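# Preguntas frecuentes sobre la adquisición de equipos de manipulación robótica

La presente página reúne las consultas que los establecimientos asociados dirigen con mayor frecuencia al Servicio de Compras de Skenovent en relación con la convocatoria de marzo. Las respuestas tienen carácter orientativo y no sustituyen a las bases.

**¿Qué tipo de tareas cubre la convocatoria?**

Manipulación de artículos blandos y envasados en entornos comerciales: bolsas, paquetes pequeños y cajas.

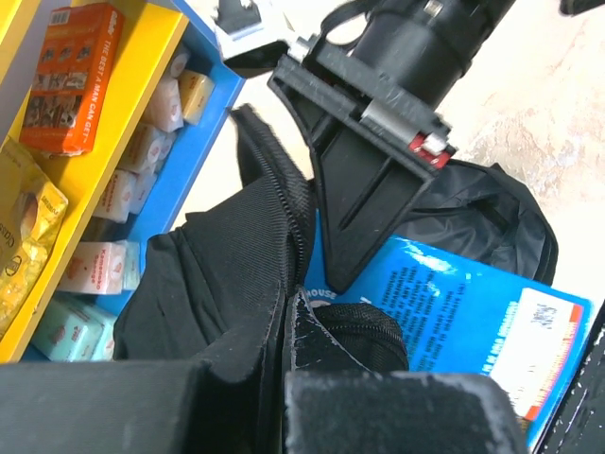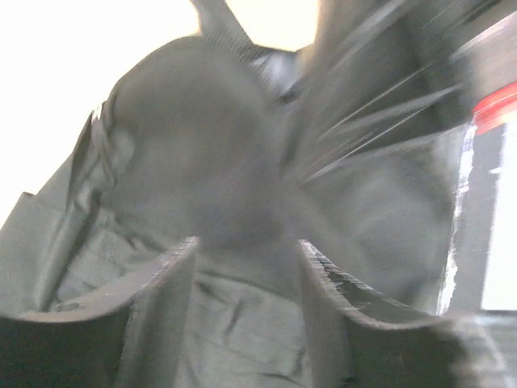

Pinza de dos dedos y bolsa de tejido oscuro.

**¿Qué importe debe reservarse para la primera anualidad?**

El módulo básico de Flomarard tiene un precio de 3000 euros, impuestos no incluidos. A dicha cantidad debe sumarse la puesta en marcha, que se factura por separado y asciende a 1889 euros por establecimiento. El transporte corre a cargo del proveedor dentro del territorio peninsular.

**¿El precio incluye los dedos de la pinza?**

Se suministran dos juegos con cada módulo. Los dedos se consideran material fungible, por lo que su reposición debe imputarse a gasto corriente y no a inversión.

**¿Puede solicitarse el brazo sin la pinza?**

Sí, siempre que el establecimiento acredite que dispone de una pinza compatible. La compatibilidad la certifica Kuipers, a petición del solicitante y con anterioridad a la firma del pedido.

**¿Se admite el arrendamiento?**

Se admite con una duración mínima de dos años. La cuota comprende el mantenimiento preventivo, pero no las averías derivadas de un uso distinto del previsto en el contrato. La opción de compra debe figurar por escrito desde el inicio.

**¿Qué debe prever el establecimiento antes de la entrega?**

Una toma eléctrica independiente, conexión de red por cable y una zona delimitada en torno al equipo. Las obras de adecuación no son subvencionables. El plano de la zona se remitirá junto con la solicitud, en formato PDF.

**¿Quién imparte la formación del personal?**

Mostia, en las instalaciones del solicitante. Las sesiones se celebran los martes por la mañana y su coste está incluido en la puesta en marcha. Las sesiones adicionales se presupuestan aparte.

**¿Cómo se tramita una ampliación del pedido?**

Mediante el mismo formulario, indicando el número del expediente original. Las ampliaciones no conservan necesariamente el precio de la primera compra.

Las consultas no recogidas en esta página pueden remitirse al Servicio de Compras a través del portal de asociados, en horario de 9:00 a 14:00.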